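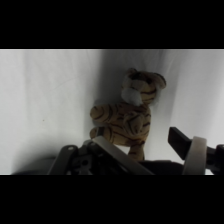 What should you check first on a small plush tiger before handing it to a child? The seams at the ears and muzzle. Those are the parts that get pulled, and a loose stitch there shows up long before anything goes wrong in the body.

Skomdale Striped Tiger, small - review by Celina Marciniak
Rating: 4 out of 5
Last updated 21st May

The Skomdale tiger is sold by Trilov as a seated plush for ages three and up. I bought 2 of them at full price in August and have kept one on a shelf as a reference while the other has been in daily use by my nephew. Seated height on my kitchen ruler is 20 cm. Weight on a postal scale is 203 g.

Pile and color

The body is tan going to golden orange, with irregular dark brown and black stripes that curve around the limbs, torso and head. They do not line up across the seams. On a cheaper toy this would look like an error, but the markings are uneven enough everywhere that the joins are hard to find.

The muzzle is a separate white pile, longer and slightly shaggy. It gives the face most of its character and it is also the part that picks up dirt fastest. The in-use tiger has gone a light gray at the chin. Brushing with a soft toothbrush brings the pile back up, though not the color.

Ears

Rounded, lighter tan on the inside of the larger-looking one, with a dark brown rim. I pulled each ear by hand at the base, firmly, for a slow count of five. No thread movement on the reference toy. The in-use toy shows one raised stitch behind the right ear after nine months. I have left it alone and it has not grown.

Filling and balance

Polyester fiber in the head and torso, with a small bag of pellets in the seat. It sits upright without support on a hard shelf. On a duvet it leans and eventually goes over. The neck is filled less tightly than the body, so the head settles to one side with handling. You can push it straight and it will drift again within a day or so. I took off half a point for this, as the older Harnon Lo tiger had a firmer neck and held its pose better.

Washing

The label says surface clean only. I ignored it with the in-use toy and ran it in a pillowcase on a cool gentle cycle, then air dried it for two days. Results:

Stripes: no bleeding onto the tan pile.
Body pile: slightly flatter, recovered after brushing.
Muzzle: clumped at the tips, needed combing while damp.
Filling: one lump in the left shoulder, worked out by hand.

I would not put it in a dryer. The pile on a scrap from an earlier Skomdale toy went stiff at 50 C and stayed that way.

Packaging

Cardboard sleeve, one plastic tag loop through the side seam. Cut the loop with small scissors close to the knot. Pulling it leaves a hole.

Compared with the Harnon Lo

The Lo is heavier and has better neck filling, but its stripes are printed on a short pile and look flat next to the Skomdale. Price is close enough to ignore. For a shelf, buy the Lo. For a child who sleeps with it, the Skomdale is softer and survived the wash.

Half a point also comes off for the chin. Trilov lists a version with a tan muzzle, which I have not handled.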